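Guides > Workshop Storage > Wall Panels

5th February
By the Ilter workshop desk

Mounting a perforated panel on a stud wall

A perforated panel needs an air gap behind it so that hooks can seat fully. The Totik panel ships without spacers. Cut two battens to the width of the panel before you start.

1. Find the studs and mark their centers at the height of both battens.

2. Drill pilot holes through each batten at the stud marks. Countersink them — a raised screw head will keep the panel from sitting flat.

3. Fix the top batten first. Check it with a level, then tighten. Measure down from it to place the lower one.

4. Hold the panel against the battens and screw through the existing holes, using a washer under each head. Start at the top corners and leave the screws slightly loose until the bottom row is in.

5. Tighten from the center outward. Stop when the washer no longer turns. More force will dish the panel.

On drywall with no stud in reach, use toggle anchors rated for up to 52 pounds each and keep heavy tools on the lower rows. Masonry walls need sleeve anchors and a hammer drill.

Recheck all screws after 2 weeks of use. 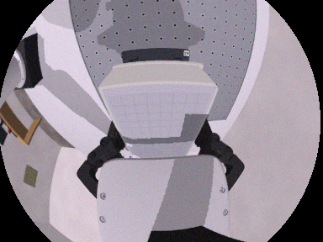 Perforated panel with a pale box in front, rendered view.

Filed under: Walls & Fixings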